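A visit to the robot writing club in Felden

The train from Plasivbridge takes 42 minutes, and from the station in Felden it is a short walk uphill to the technical school. I had written to Stellan Rustad in the winter, asking if I could see his student club at work, and he answered with one line: come on a Monday, after four, and bring no cake. I brought apples.

The club has 19 members this year. Most of them are in their second year and have never programmed an arm before. Their project has the name Porkeck, which was a typing mistake in the first application form and has stayed. The task sounds small. A robot arm must hold an ordinary marker and write a short word on a whiteboard so that a stranger can read it. The club will show it at the student competition in Poon in July.

I came in during the approach tests. In these, the arm brings the pen close to the board and the students study the distance on a laptop. 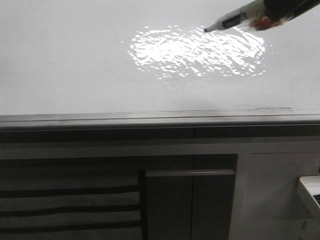
The marker near the board during an approach test.

What surprised me is how much time goes to the last small distance. If the arm presses too much, the tip is damaged and the line becomes fat. If it presses too little, the letters have holes. One girl explained to me that a person corrects this with the wrist without thinking, and that she now looks at her own hand differently when she takes notes. The group keeps a notebook with all the attempts, written by hand, and I was allowed to read in it. Attempt 87 has only the word "better" next to it, underlined 2 times.

The light is another subject of long discussion. There is a strong reflection on the white surface, and the students who work with the camera pictures would like to have it away. The students who work with the arm do not care about it. I listened to both sides and could not decide. 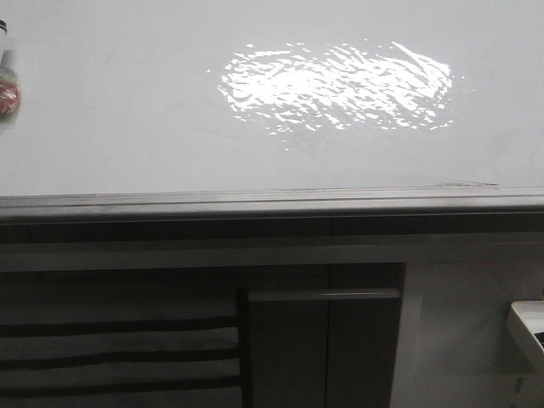 FELDEN, July

The club has no teacher in front. Mr. Rustad sits at the side with his own work and answers when somebody asks him, which is not so often. The members divide themselves into three groups: one for the movement, one for the camera, and one for the letters. The letters group has the most difficult discussions. They wanted first to write in cursive, then only in capitals, and now they have a mixed alphabet where the "e" is drawn from the bottom. I asked why, and got a very long answer with a drawing.

Later I could follow the test on the second laptop, where the picture comes from the small camera at the gripper. From there one sees the pen and the board almost as the robot does – I found it much easier to understand the problem in this way.
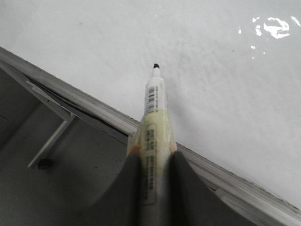

The marker between the gripper fingers, seen from the gripper camera.

The grip itself was changed in spring. Before that the pen could turn a little between the fingers, and each word went slowly downhill. Now they check the position of the pen before every series, and a test series takes up to two hours if they do it properly.

Visitors are welcome on club afternoons, but one should write to Mr. Rustad before. The entrance is at the back of the school, next to the bicycles. My train back was late, and I ate the last apple on the platform.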